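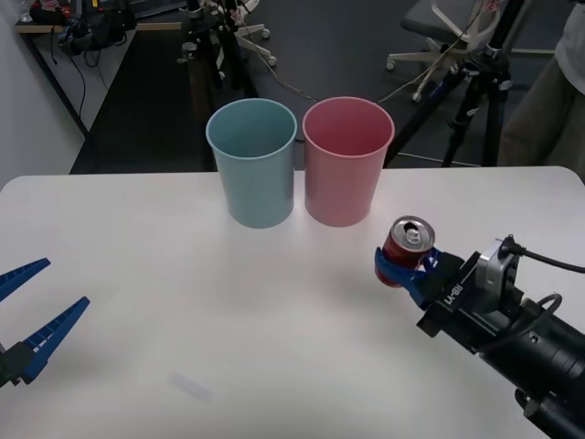 *Figure 7.1. A two-armed robot at the table task. The right gripper holds an opened soda can upright; the left gripper is open and empty.*

# Chapter 7: Tasks with Two Hands

In Chapter 6 your team wrote a pick-and-place routine for a single arm. The arm moved to a point above a block, lowered, closed its gripper, lifted, and set the block down on a marked square. If your routine passed the test at the end of that chapter, you have most of the code you need for this one.

This chapter adds a second arm and changes the objects. Blocks are forgiving. They have flat sides, they don't tip easily, and a gripper that closes too hard does them no harm. Cups and cans are different. A plastic cup is light and narrow at the bottom, so a small bump at the rim can knock it over. An aluminum can is stiff along its length but its side wall dents under a squeeze. Two cups standing close together, like the blue and pink ones in Figure 7.1, leave very little room for a gripper finger between them.

## What you will do

The class project for this chapter is called the Kiluvmont table task. It is named for the school where it was first used as a club event, and it later became one of the regular rounds at the Arkville student meet. Your team will program both arms to handle two cups and one can on a bare tabletop. By the end of the chapter you should be able to:

- choose which arm should reach for an object, based on where the object stands
- set a grip width and a grip force for a cup and for a can
- write a rule that keeps the two arms from entering the same space
- record a trial so that another team could repeat it

## Key terms

**Workspace:** the set of points an arm's gripper can reach. Each arm has its own.

**Shared zone:** the part of the table that lies inside both workspaces.

**Approach path:** the line the gripper follows just before it closes on an object.

**Clearance:** the smallest distance between the gripper and anything it is not supposed to touch.

**Handoff:** passing an object from one gripper to the other without setting it down.

## 7.1 Before you write any code

Look again at Figure 7.1. The can is off the table and close to the pink cup. Suppose the next step is to move the can toward the left side. There are two simple ways to do it. The right arm can carry the can up and over the cups, or it can carry the can across in front of them. The first path needs height. The second needs open table, and it also brings the can toward the other gripper.

Sketch both paths from above and from the side. On each sketch, mark the point where clearance is smallest. Teams often draw only the top view and then find that the forearm, which they left off the sketch, sweeps through a cup. Draw the whole arm.

Next, decide what the left arm does while the right arm is moving. The easiest rule is that it waits outside the shared zone. This is slow, but it is the rule you should start with. Section 7.4 shows how to let both arms move at once.

## 7.2 A note on scoring

At Arkville a round is worth 400 points. Half of these, 200, are given for final positions and the rest for handling. A tipped cup loses points even if the arm stands it up again. The Chou team won the June meet with a score of 676 over two rounds, using the slow rule described above in both of them. Their coach, Alasdair Farquharson, had them run every trial at reduced speed until they had 3 clean ones in a row, and your team should do the same.

## Warm-up

Work with your team and write your answers in the project notebook.

1. Measure the width of one of your cups at the rim and at the base. At what height would you grip it, and why?
2. Place two cups side by side. How far apart must they be for one gripper finger to fit between them with clearance on both sides?
3. Close the gripper on an empty can at the lowest force setting. Raise the force one step at a time. Write down the setting at which the can no longer slips and the setting at which the wall first bends.
4. Mark the shared zone of your table with tape. Keep the tape in place for Section 7.3.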